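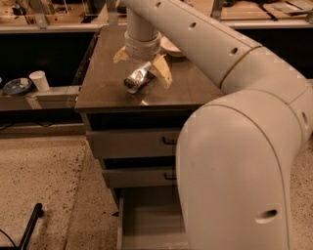 Workshop notebook, Dretthorpe bindery
31 March 2019
Entry by Sum-yee Yang

Adhesive trial for the Zamberg ledgers, continued from the previous entry.

The second batch of wheat starch paste was cooked this morning and strained twice. It is smoother than the first, although still heavier than I would like for the spine linings. A portion was thinned with deionized water and set aside under a damp cloth. The remainder is in the cold store, labeled with the batch number and my initials.

Test strips were cut from the Kuo tissue in both weights, 44 in total, with the grain marked in pencil at one corner. Half have been pasted to scrap from the discarded covers and placed between blotters. The lighter tissue stretched when wet and must be laid down in one motion; lifting it to correct the position leaves a ridge. The heavier tissue was easier to handle but shows a visible edge on the dark cloth. 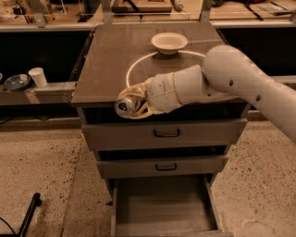
Volume 3 remains the most difficult of the set. The front joint has split along its full length, and an earlier repair was made with an animal glue that has gone brittle. I softened a small area with a methylcellulose poultice and removed the residue with a bone folder. The leather beneath is powdery, and consolidation will be required before any lining is attempted. Work on this volume is suspended until the Sulen consolidant arrives in April.

Colleagues are asked not to move the weights on the left-hand press — the boards under them were humidified and need to stay flat overnight.

Humidity in the drying area was on the low side again. The chart paper was changed and the old sheet filed.

To do: peel tests on the dry strips, at both weights. Order blotter. Ask whether the client wants the old spine labels kept in place or housed separately.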